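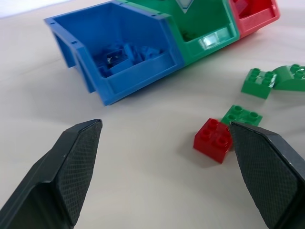 Fig. 1. Sorting by colour: blue, green and red bins, with large bricks still on the table.

Module 3308, Storage and Small Parts
Handout 2, Fiore workshop room

Read pages 156 and 157 of the course reader before the session. They cover open-fronted bins and how people choose where to put a part.

Colour is the first rule most people use when they sort. It is quick and needs no labels. It works well while every part has one plain colour and there is a bin to match. It stops working when a part has two colours, or when the shade falls between two bins.

Size is the second rule. The blue bin in Fig. 1 holds small bricks. The bricks on the table are much larger, and a few of them will fill a bin that would take a great many small ones. Mixed sizes also hide each other, and small bricks end up at the bottom.

Exercise (in pairs)
Tip out one set of bricks. Sort by colour and write down the time. Tip them out again, sort by size, then by colour within each size. Write down both times, and note any brick you had to move twice.

Keep your sheet. We use the times again in the Plereo exercise on labels.

Please put all the bricks back before you leave.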